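Rice painting at the kitchen table

My two children asked for something new this morning, so we tried to colour rice.
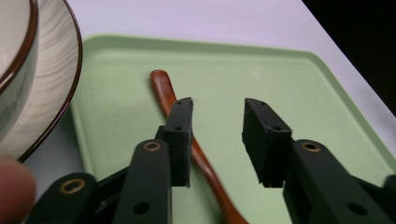 White bowl with a brown rim, next to the green tray.

I took 400 grams of plain rice and divided it into bags. In each bag I put a spoon of vinegar and a few drops of food colour, then the children shook them. Aba, who is four, shook hers so strongly that I had to tie it again! After that we left the rice to dry for 20 minutes, but the blue one needed much longer.

When it was ready they made pictures with glue on card. My son made a road and a bus. Aba made "the sea with a cake", and I did not ask more questions. I think thick card is better, as our thin paper became soft and the rice fell on the floor. I am still finding yellow grains under my slippers.

My friend Selorm told me she does the same with small pasta, which is easier to sweep. We will try it in April, when their cousins come to stay. If you know how to make a stronger green, please write to me.

41 comments 2 shares

Contact | Copyright Aba's Mum at Plidlow | Back to top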